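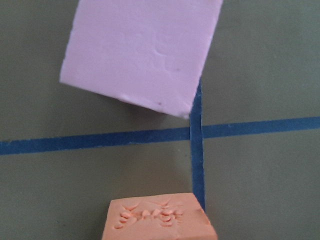 Foam blocks, blue tape. The future of housework, close up.

**1/** People keep asking me when a robot will tidy the living room. I write about appliances for a living, so I get this at weddings. My answer has been "not yet" since March, when I started paying attention, and I'd like to show my work.

**2/** Tidying is mostly picking a thing up and putting it where it goes. Take away the living room, the dog, the socks and the mystery charger, and you're left with blocks on a table with lines on it. That's the sane place to start. It's also where I started, at age 4.

**3/** Meanwhile the ads are somewhere else entirely. Pravton has a brochure where a machine folds a fitted sheet. I can't fold a fitted sheet. I have a drawer where fitted sheets go to be balls.
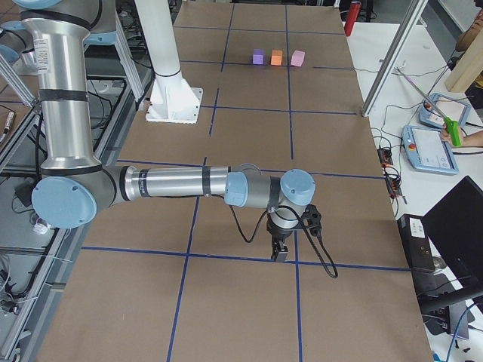 **4/** And you need a lot of stuff around the arm before it does anything at all. Cables, power, pendants with big red stop buttons, somebody close by with a tool in hand. My vacuum needs one outlet and some light swearing.

**5/** The shop-floor crowd will say arms have been doing chores for decades. Sure. Kettler will sell you a packing cell that puts 16 jars in a carton all day long and never asks for a raise. Every jar is the same jar, though, and it shows up in the same spot. Nothing in my kitchen has ever shown up in the same spot.

**6/** What I'd want at home is the boring middle. Clear the table after dinner. Get the blocks off the rug before I find one with my heel. A foam cube is a kind thing to practice on: it's light, it squishes, and it won't shatter if you get it wrong. A wine glass is a different conversation.

**7/** Price check, for those already reaching for a wallet. The Ondura countertop arm I was quoted came to $3670, gripper extra. Gripper extra! That's a fork with the tines sold separately.

**8/** Where I'd put things today, on the very scientific scale of "would I leave the house while it ran":

- Vacuuming a flat floor: yes, and I do
- Moving a known block to a known square: yes, but I'd want to watch, mostly out of nosiness 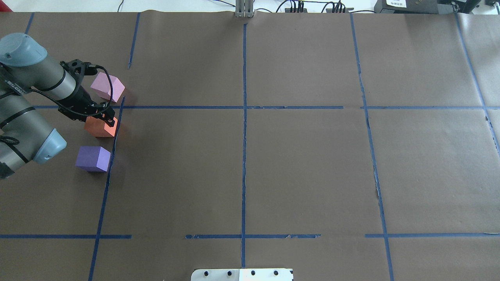
- Loading a dishwasher: only with plastic plates
- Laundry, start to finish: no
- Anything involving the cat: absolutely not, she has views

**9/** A reader wrote to say her Oltemano mop has run 201 times and got stuck under the same radiator on most of them. She's keeping it. I get that — I've worked with people like that.

**10/** So, still "not yet" for the living room. I'll ask again next March. Right now I have to go pick up the blocks by hand.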